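I finally gave in and bought the sponge assortment from Odov – $15, and far more sponge than one sink needs. I'd been using the same flat Herrero ones since November, so I was ready for a change!

The yellow peanut-shaped sponge is my favorite by a mile. The narrow middle fits my hand and it gets right down into tall glasses (my husband grabs it every time, too). The plain rectangles are fine, a bit stiff at first. I also threw in a couple of knitted scrubbers from Stondum, and those are great on potatoes but hopeless on baked-on cheese.

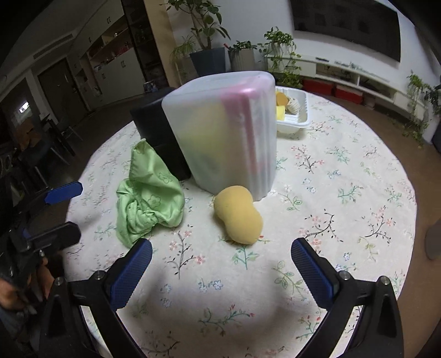
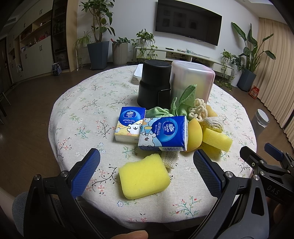 ## Would I buy it again?

Yep, though I'd skip the rectangles and get 2 more peanuts. Shipping took forever, so order before you run out.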